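**FOR IMMEDIATE RELEASE**

February 16, 2021

# Gesville Wants Its Young Families Back, and We're Putting Up 268 Homes to Prove It

GESVILLE — I grew up four blocks from the old Rakena cannery, and when I was a kid you could rent a whole house in this town on one paycheck from the line. My parents did it. They bought the place a few years later, and my mother still lives there, and she could not come close to buying it now. Neither could I, and I run a housing company!

So I'm writing this release myself, because I've been talking about this project at every kitchen table that would have me and I'd like the news to come out sounding like me.

Starnelthorpe Homes has filed plans with the city of Gesville to build 268 homes on the cannery land along the east side of the tracks. Most will be two- and three-bedroom places, some stacked, some side by side, with small shops on the corner where the loading docks used to be. The site has sat behind a chain-link fence for 14 years. In that time Gesville lost nearly 2,000 residents, most of them people under 40, and I went to a lot of their going-away parties.

I keep hearing that folks leave a town like ours for the jobs. Some do, sure. But the friends I've lost to other states mostly kept the same jobs, or took ones that paid less, and what they got in return was a spare bedroom and a yard. You can't really argue with that. I've helped load the trucks.

The rules we live under were written for a town that was worried about growing too fast. Two-thirds of the residential land in Gesville still allows one house per lot and nothing else. A duplex needs a hearing. A duplex with a shared driveway needs two (ask me how I know). When we first drew up plans for the cannery, we were told to expect a wait of three years before anyone could pick up a shovel, and that was if the neighbors liked us.

The city council changed part of that in December, when it voted to let projects on former industrial land go through a single review. Ours is the first application under the new rule, and I'm thrilled about it, and also a little nervous. If we do this badly, it'll be a long time before anybody gets another try. 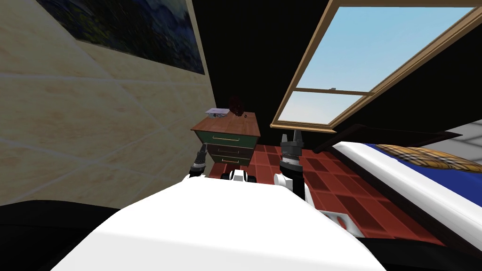

*Two robot arms with a dresser beyond them, in a computer-rendered room.*

Now, about the money, which everyone asks about before I've got my coat off. We'll set aside one home in 10 for buyers who earn less than the county's middle income, with resale limits so those homes stay within reach for the next family too. We aren't asking Gesville for a dime in tax breaks. We are asking for the parking rule to be eased near the bus stop, where the current code would have us pave an area bigger than the homes themselves.

We've also signed on with Edudell, the trade school out on the county road, to bring students onto the site for paid work in framing, wiring and plumbing. I dropped out of a program a lot like theirs when I was 19 because I couldn't cover rent and classes at the same time, so this part means a great deal to me. The first group should start as soon as we have permits, and Edudell will handle sign-ups through its own office.

Some of my neighbors don't want this. I've sat with quite a few of them, and I don't think they're bad people or silly people. They're worried about traffic on Cannery Road, and they have a point — the left turn at the tracks is awful already. We've added a second way out of the site on the north side and we'll pay for the signal. Others have told me they like Gesville just as it is. I like it too, but the elementary school closed a wing last year, and the hardware store can't find anyone to work Saturdays, and I'd say the town is changing whether we build or not.

We'll hold two open houses before the planning commission takes up the application. One will be online, and one will be outdoors at the cannery gate, with masks and plenty of room to spread out. Please dress warm. The drawings will be on display at both, along with the traffic study and the full list of what we're asking the city to allow. Bring your complaints and I'll bring the coffee.

**About Starnelthorpe Homes**

Starnelthorpe Homes is a small, locally owned builder based in Gesville. We build and repair homes in town and in the nearby valley, and we answer our own phone.

**Press contact**

Owner, Starnelthorpe Homes, Gesville. Site tours of the Rakena property can be set up for reporters on weekday mornings. Sturdy shoes required, hard hats provided.

\###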